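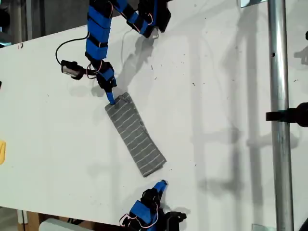

Care labels should state a shrinkage figure, and retailers should be required to print it.

At present a label gives a maximum wash temperature and a few symbols. It tells the owner what the fabric will survive. It says nothing on what size the fabric will be afterward, although the mill almost always knows. Dimensional change is a routine test: mark a measured length on the cloth, wash and dry it under set conditions, measure again. The result is a percentage, and it sits in a file.

I bought a cotton blanket from Plavgate in April. The listed length was 100 cm. After three washes at the labeled setting it measured 94. Customer service replied that this was "within tolerance" but would not say what the tolerance was.

Joyce Massawe, who ran a textile lab for 27 years, has argued in print that a published figure would confuse shoppers. I disagree. People already read thread counts, which are harder to interpret and easier to inflate. A line reading "length −6%, width −2%" needs no training.

The stronger objection is that home dryers vary. They do, and so do roads, yet tires carry ratings. A standard cycle gives a basis for comparison between two products on a shelf. Pre-shrunk goods would also gain something from it, as that term currently has no number attached and costs the buyer extra.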